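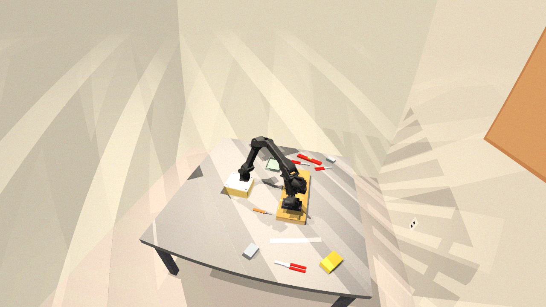 Vaughan Ormsby
Contributing writer, Life & Habits

Thursday, November 26, 2020

My parcels and me

The worst of it was the kettle. I already owned a kettle, a good one, and at two in the morning I bought another because a countdown clock on Plilterer told me I had six minutes left. When it came I put it in the hall closet with the other boxes and didn't open it until the following March.

I was a shopping addict. I still wince typing that, partly because people laugh (go on, I used to laugh too) and picture shoes and a credit card made of gold. My stuff was dull. Phone chargers, bath mats, a set of 300 drill bits when I didn't own a drill. The buying was the thing! There was this lovely warm quiet that came over me between pressing the button and getting the confirmation email, and it lasted maybe ten minutes, and then I'd start looking again.

It started after my divorce, when I moved into the apartment on Ponach Street and needed everything at once. Forks, towels, a shower curtain. For a few weeks buying things was my job, and I was good at it, and couriers rang the bell and said hello. Then I had everything and I carried on anyway.

I hid it, of course. My neighbor Lok-yiu Yu took in parcels for me when I was at work, and I got so embarrassed that I began sending half of them to the office under the name of a project. My statements went in a drawer. When I finally added it up I owed $2449 on one card and a flat 1000 on another, and I know there are people reading this who owe ten times that and people who'd pay it off by Friday. For me it was the rent, and then some. I'd borrowed from my brother twice and told him it was the car.

What got me to stop for a day, the first day, was running out of closet. I opened the door to put a box in and a stack slid down and caught me on the shin – and I sat on the floor with my leg bleeding and read the labels. I couldn't remember what was in four of them.

I rang a helpline that night and they gave me the number of a group that met above the Wirnetti bakery. I very nearly didn't go. The whole stairwell smelled of cinnamon and I remember thinking, well, I can always buy a bun and leave. Ming-te Lai was running it then. She'd been clear of buying for years and she asked me what I'd bought that week, in the same voice you'd ask about the weather, and I told her the truth, kettle and all. Haruto, who sat next to me, had bought two of the same tent.

We did boring things in that group. I took my card details off every site, which took an entire Sunday. I started a notebook where anything I wanted had to sit for six days before I could buy it, and most of it looked silly by day three. Kwok-wai, a retired bookkeeper, went through my drawer of statements with me over two evenings and I cried through the first one. I called my brother and told him there was nothing wrong with the car. He was quiet for a bit and then asked if I wanted to come over for dinner.

This year's been hard, I'll admit. The group moved to video calls and I've been stuck at home with a laptop, a few feet from every store in the world. I slipped in the spring. It was a lamp, and then a second lamp, and then I called Ming-te.

Tonight the sales start and my inbox is already filling up. I'm turning the phone off after the pie and leaving it in the kitchen until Monday, and if you're dreading this weekend too, call someone before midnight. The second kettle lives at my brother's place now. He says it pours badly.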